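I've hung notes on this kind of whiteboard for years (Lizelle Jacobs got me into it when we shared the Karkdale office), so let me walk you through putting paper up with the little round magnets that come in the Prikgate kit.

## Putting notes up

1. Lay your sheet against the board and smooth it with your palm. Old, creased paper is fine! Mine usually is.
2. Put magnets along the top edge. A small sheet gets two, side by side, and I like green and red for those.
3. Bigger sheet? Start with one blue magnet near the upper middle and see how it hangs.

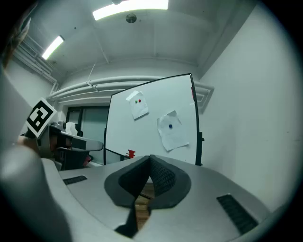

4. Step back and look. If a note is tilted and that bugs you, hold the paper, lift one magnet and nudge it straight.

**Note:** Bits of tape left along the top of a sheet make it curl away from the board, so I flatten them before the magnets go on.
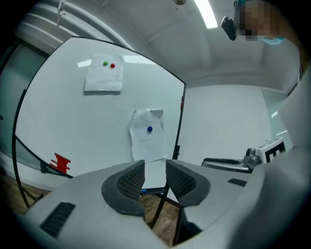
I do the small sheets first, then the tall ones lower down and to the right, but suit yourself.

## Taking notes down

1. Hold the paper with one hand.
2. Slide each magnet to the edge of the sheet and pull it off (don't yank, you'll tear the corner).

**Caution:** Keep loose magnets away from small kids. They look an awful lot like candy. 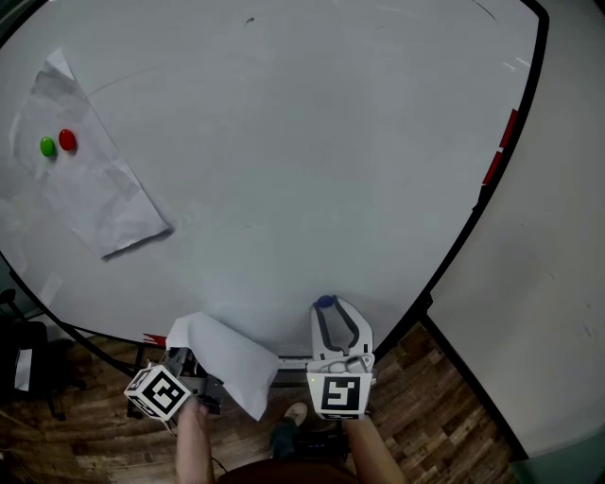
3. Put spares back in the kit box by color. If you lose one, ask Siyabonga Nkosi at Prikgate for part 664, the mixed refill.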